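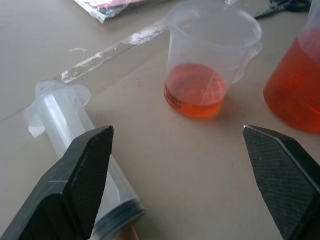

Measuring tricks I brought home from the Oberholzer open day

I went along on Saturday to see the robots (my nephew wanted to, fine, I wanted to) and came home with a page of kitchen notes instead! The bench I liked best was the liquids one, where an arm with two textured black fingers works around a big clear syringe and a measuring cup of orange-red liquid. Ayanda Du Plessis ran that bench and was very patient with my questions, most of which were about syrup.

Use a syringe for small amounts

A big plastic one, no needle, bought new and kept for food only. I'd been using mine for basting and nothing else. Ayanda uses hers for topping up to a line, and I've now done the same with vanilla and with food coloring in frosting. Pull up a bit more than you need, point it upward, tap the bubbles to the top and push them out, then set the seal on the mark.

Color your practice water

If you're checking whether an old jug measures true, put a few drops of food coloring in the water. The line is so much easier to read. Get your eye level with it, too. I tested three jugs on Sunday and the one from my mother's kitchen is off by 40 ml, which explains a lot of pancakes.

Pour small from small

Fill a little cup from the big container first, then work from the little cup. Fill it a third of the way and it won't slop when you bump it (I bump everything).

Old tape marks on the counter

I asked about these because mine are awful. Cooking oil on a paper towel, leave it 24 minutes or one load of dishes, then a plastic scraper and soapy water. Try a hidden corner first. Mine took two goes by the toaster.

Rinse the syringe right away, plunger out, and dry the parts separately.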